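Cerkthorpe Travel Desk
Household and workshop tips for guests preparing for a long tour

Guests joining the Gretberg overland tour in June are asked to leave their homes in good order before departure. The tour covers 3000 kilometres, and on six of the nights there is no telephone signal.

Turn off the water at the main stopcock and empty the refrigerator. Leave its door ajar, with a folded towel beneath. Houseplants may stand in a bath lined with damp newspaper. 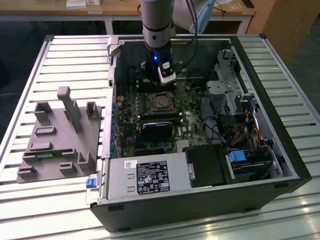

Luggage is best packed two days ahead and weighed on bathroom scales. The coach limit is 30 kilograms per guest – hand luggage included. Small parts for cameras and stoves should travel in labelled tins. Guests who use the workshop before leaving should finish or close up any open job: a desktop computer laid on its side with the panel off, its motherboard facing upward, will gather dust for as long as the owner is away. Screws may be taped inside the panel.

Walking boots should be waxed the week before travel and dried away from radiators. A spare pair of laces weighs little.

Questions about packing may be sent to Salvador Bastos at the Cerkthorpe office. Keys can be left at the desk until noon on the day of departure.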